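Visit report: Ferkosia, household handling work
12/02/2021

The demonstration floor at Ferkosia is one long room with a row of work tables. Visitors were let in by groups and given 30 minutes at the tables, then a short talk. I went to see how far the household chores have come, and I kept notes on three of them.

Laundry first. The Zekton arm folds hand towels from a flat start. With a towel dropped in a heap it needed several tries to find a corner, and twice the operator pressed stop and laid the towel out by hand. The staff quoted 67 percent success from a heap. Shirts were not shown.

Dish loading is further along. The Kita cell places plates in a rack at a steady pace if the plates are all one size. A mixed stack slows it down a lot. Bowls nested inside one another were left for a person to separate.

Clearing a table is the chore where the most effort is going, and the method is plain. People do the task themselves with a hand-held two-finger gripper, and the recordings are used to train the arm. Ferkosia has 1,338 recordings of cups and small tableware so far. The target for each new object type is 200.

Paper cups are a harder case than they sound. The wall gives under load, so a grip that is safe for a mug will crush the cup, and a light grip lets it turn between the fingers.

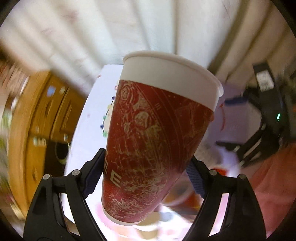
Padding on the inner faces of the fingers helps with this, since it spreads the load and adds friction. Closing force still has to be set low, and the arm has no good way of telling a full cup from an empty one before it lifts. The engineer I asked said the current version assumes empty.

The closing talk compared cycle times. A person clears a place setting in a few seconds. The arm takes over 30, with no spills counted and no wiping included. Leblanc, which supplies the fingers, expects a softer pad in February and the cup tests will be repeated with it.

My reading is that plate loading could go into a canteen kitchen now, with one plate size and somebody nearby. Towels and table clearing are still lab work. I have asked for the cup results when the new pads are in.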